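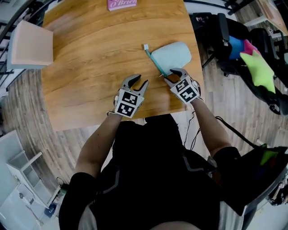
Winter Use of Elk Carcasses by Scavengers in the Gretetska Valley

Amna Tanoli and Fahad Hayat

1. Purpose

The project recorded which species fed on elk carcasses left by wolves and how soon each one arrived. Earlier student work at Prudside covered only road-killed deer on the lower slopes.

2. Sites and method

We used seven carcasses found between the Lodhi trailhead and the upper meadow. All lay above 2,000 feet. A trail camera was strapped to a tree near each carcass and set to take one photo per trigger, with a two-minute delay. Cards were collected in March. Visits by the same species less than 30 minutes apart were treated as one visit.

3. Sorting

The cards held roughly 800 photos with an animal in them. Each of us labeled the full set alone, and we then compared labels. Most disagreements were between ravens and crows in low light. Where we could not agree, the bird was entered as "corvid."
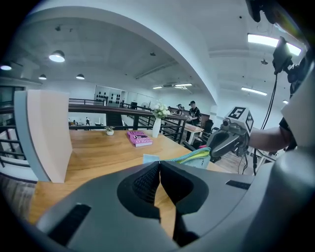 Figure 2. Table with book and potted plant.

4. Results

Ravens were the first scavengers recorded at every site except Homine Creek, where a coyote came first. Magpies usually followed ravens on the same day. Eagles fed mostly before noon. Red foxes appeared only after dark and left when coyotes came in.

5. Limits

Cameras were placed after the wolves had moved off, so the earliest visits are missing. Snow covered the lens at the Homine Creek site for part of the period, and its visit counts are too low.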